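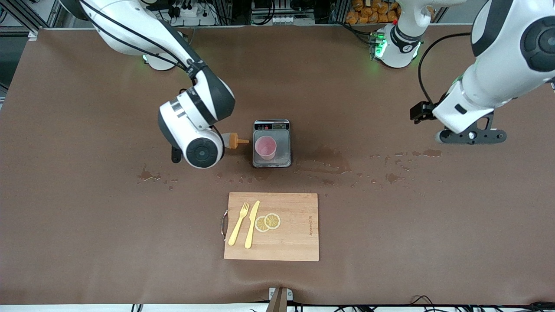

Hsiu-ying Lui wrote in to ask why her vinaigrette tastes different every time, given that she makes it the same way every time, by which she means she pours until it looks right.

I have made dressing by that method for most of my adult life, with the same results. The fix is a kitchen scale and the tare button, which you have probably been using to turn the thing off.

How to make salad dressing by weight

What you need: a scale that reads in grams, a jar with a lid, oil, vinegar, mustard, salt and something sweet. My scale is a Skimham, bought on sale, and it goes up to 1,000 grams. If you are making more dressing than that, you are running a restaurant and should ask someone else.

1. Set the scale on a hard, level counter. A folded dish towel is neither hard nor level. I have tried.

2. Turn it on and wait for the zero. Put the jar on, lid off, and press tare. The display goes back to zero and the jar no longer exists, as far as the math is concerned.

3. Pour in 50 grams of vinegar. Go slowly near the end, as most scales take a second to catch up with you and you can't pour vinegar back out of mustard. Press tare.

4. Add 10 grams of Dijon and press tare. Then 3 grams of salt, tare, and 5 grams of honey. Cheap scales are vague about very small amounts, so if yours sits there reading zero while you shake salt at it, switch to a level half teaspoon and keep your dignity.

5. Put the lid on and shake until the salt is gone. Do this before the oil. Salt doesn't dissolve in oil, however long you stand there.

6. Lid off, jar back on the scale, tare again. Pour in 150 grams of oil. With the vinegar that makes 200 grams of the two main things, at three to one, and if that's too oily for you (it is for my sister) drop the oil to 120 next time and write it down.

7. Lid on, shake hard for half a minute, taste it on a lettuce leaf. Off a spoon it will always seem too sour.

If it goes wrong

The scale shuts itself off halfway. Mine does this whenever I stop to look for the honey. Get everything out first, or look up how long yours stays awake.

You forgot to tare. Subtract the last number you remember. If you don't remember one, call it a house dressing.

It separates in the fridge. It will. Olive oil also goes cloudy and thick in there, so leave the jar on the counter for twenty minutes and shake it again.

Plain dressing like this keeps for a week or so cold. Once you add fresh garlic or shallot, make only what you'll eat in a couple of days.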